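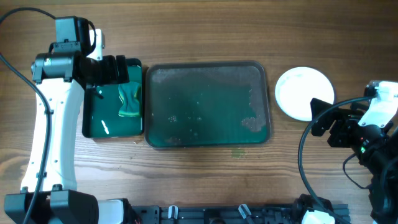 The Boardinghouse Keeper Who Paid for a Newspaper

2024-05-30

I first ran into Zsófia Dobos in a footnote, and it was a pretty rude footnote. The man who wrote it was listing the people who kept the Flakance Hungarian weekly alive before the First World War, and after a page and a half on the editors (three of them, all with large mustaches, all quarreling) he added that "a Mrs. Dobos of Kostero Street was also of some assistance." No first name and no dates.

Some assistance! I've spent two years of weekends on her now, and I can tell you the assistance came to a little over half the paper's running costs in its worst winter, most of it collected in coins from men who had very few of them.

I should explain how I got here. My grandmother grew up in Flakance, down the hill from the zinc works, and she used to say that everyone's father read the same copy of the same newspaper. I took that for a joke about being cheap. Then I started reading up on immigrant papers and found that it was closer to a business model. A single copy went to a boardinghouse, someone read it out loud after supper, and the men who listened threw a few cents in a dish toward the next one. So if you wanted your paper to survive you had to be on good terms with whoever ran the boardinghouse, and in Flakance that was very often a woman, and on Kostero Street it was Zsófia.

Her house is gone. The lot is a tire place now. What's left of her sits in the basement of the Oyewole Library, which took in the papers of the Visik family when the print shop closed. Visik was the printer. He wasn't one of the quarreling editors, he was the man who had to be paid by them, and he kept everything the way people do who expect to be cheated. Invoices, carbon copies, envelopes with sums worked out on the back. There are 800 letters in the collection, and I'd guess nobody had opened most of the boxes for decades (the string on mine took a good deal of picking at, and I'm not a patient person).

She turns up in the second box. It's a short note in pencil, in Hungarian, and my Hungarian is kitchen Hungarian at best, so I copied it out by hand and carried it to a retired schoolteacher from my grandmother's church. She read it twice and laughed. The gist was this: Mr. Visik, you have printed the wrong price on the subscription cards, my boarders have noticed, and they are now refusing to pay the higher one. Send new cards or come and argue with them yourself. Signed in full, Dobos Zsófia, surname first.

So there was her name. I can't tell you how happy that made me. I went and sat in my car for a while and ate an entire bag of pretzels.

After that I could look for her properly. The census taker had her as "Sophie Dobes," widow, keeper of a boardinghouse, with 21 boarders under one roof. If that sounds like a lot of people, it was, and it worked because of the shifts at the zinc works. One man got up and another one got into the bed. She cooked around the clock. The record gives her a daughter and a hired girl, and between the three of them they washed, baked, packed lunch pails and hauled water from the pump at the end of the block. She couldn't read English and the census taker put that down. He had no box to put down that she could read Hungarian and German and do long division, and we know she could do both of the first two because of the letters and the last because of the ledgers.
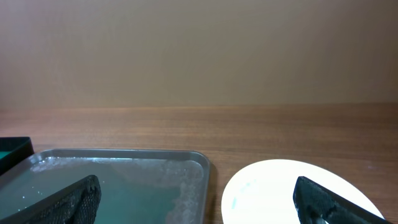
A wooden tabletop against a plain beige wall.

The ledgers! There are five, and they aren't what I expected. I thought I'd find rent and groceries, and those are in there, flour and lard and lamp oil and who was behind on his board. But turn each one over, start from the back, and there's a second set of books running toward the middle. These are her collections. Every man has a line. Some have a mark for every week and some have a long gap and then a bigger sum, which I like to think means he'd been out of work and made good on it, though I can't prove that and my archivist friend has told me to stop saying it at parties.

What was she collecting for? At first, just the paper. Then the strike came, and the paper ran a column supporting it, and the works pulled all its advertising, and so did the two grocers who depended on the works. The editors responded to this crisis by having a fight over poetry. I'm not exaggerating. There are nine pages in Visik's files on whether a certain poem should have gone on page one, all written in the same month he was owed for newsprint and couldn't get an answer from any of them.

Zsófia's answer was to start walking. The second ledger has names I hadn't seen before, men who weren't her boarders at all, grouped by street. She was going from house to house, or sending her daughter, and she was talking to the other women who kept boarders. By spring, eleven houses were sending money through her kitchen. The entries get small and crowded and there are floury thumbprints on some of the pages (well, they look floury, I didn't lick one).

By the time she stopped, the back halves of those ledgers added up to $4000. I did the addition on three separate visits because I didn't believe it. A laborer in the furnace rooms was bringing home a dollar and change a day. Picture that in nickels and dimes, coming across a kitchen table, and every bit of it going to Visik with a slip pinned to it. His receipts match her slips. I checked one whole winter's worth and found a single mistake, and it was his, and there's a letter from her pointing it out.

I'd love to say she got some credit. When the paper celebrated its anniversary there was a banquet in the Sokol hall (the Hungarians rented it from the Slovaks, which caused its own trouble), and the printed program thanks the editors, the clergy, two bankers and the brass band. The women are thanked for the dinner. I found the caterer's side of it in the fourth ledger. She'd bought the veal.

People ask me if she was political, and I go back and forth. She never wrote a word for publication. She wasn't on any platform. When a speaker came through town to raise money for the cause of land reform back home, she put him up for two nights and charged him the regular rate, and he complained about it to Visik, who seems to have enjoyed the complaint enough to file it. But she also wouldn't take advertising money from the steamship agent who'd been overcharging people for tickets, and she told the editors that if they took it she'd stop collecting. They didn't take it. I think if a man had done that we'd be calling him the publisher.

There's an awful lot I still don't know. I don't have her birthplace. The church book says one county and her daughter's marriage license says another, and neither spelling matches a village I can find on a map of the time. I don't know how her husband died. I don't know when she came over, though it has to be before the first ledger, and there's a Dobos on a passenger list out of Bremen who's the right age and has the wrong first name. I've written to a parish office twice. The second time I sent a self-addressed envelope and a donation, so we'll see. 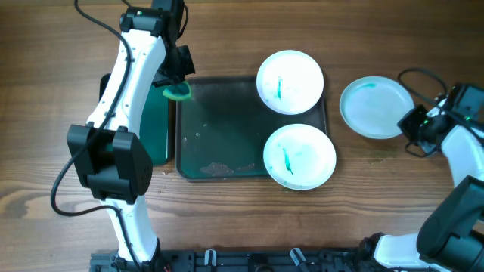 A two-sided sponge held above the edge of a dark green tray.

And I don't have her face. That one gets me the most. There's a group portrait from the banquet, long rows of men in collars, and in the doorway at the very back are some women in aprons who moved while the shutter was open. One of them is tall. I've stared at that doorway with a magnifying glass until my eyes watered. My grandmother's cousin swears the Doboses were all tall, but she also swears she once danced with a senator.

The last thing I have is from after the war, when the paper had shut down and Visik was printing wedding invitations and handbills for the movie house. It's a letter in a different hand, the daughter's, in English. She says her mother's eyesight is bad and she's given up the house and gone to live with family, and she'd like to know whether Mr. Visik still wants the account books or if they should be burned with the rest. He must have said he wanted them. Somebody put them in a flour sack and brought them over, and the sack is in the box too, folded flat under the last ledger.

It's the "with the rest" that keeps me up. What rest? Letters from home? A diary? Other women's ledgers, from the other ten houses? I've been asking all over town whether anyone has a trunk they haven't gone through, and I've met some lovely people that way and been shown a great many christening gowns.

The library is letting me have a long table in June for two full weeks, so I can finally lay the ledgers out by date with the receipts beside them and make a proper list of names. If your people were in Flakance and lived anywhere near Kostero Street, please write to me care of the magazine. Odd spellings are welcome. I've already got four versions of my own great-grandfather, and he was behind on his board in three of them.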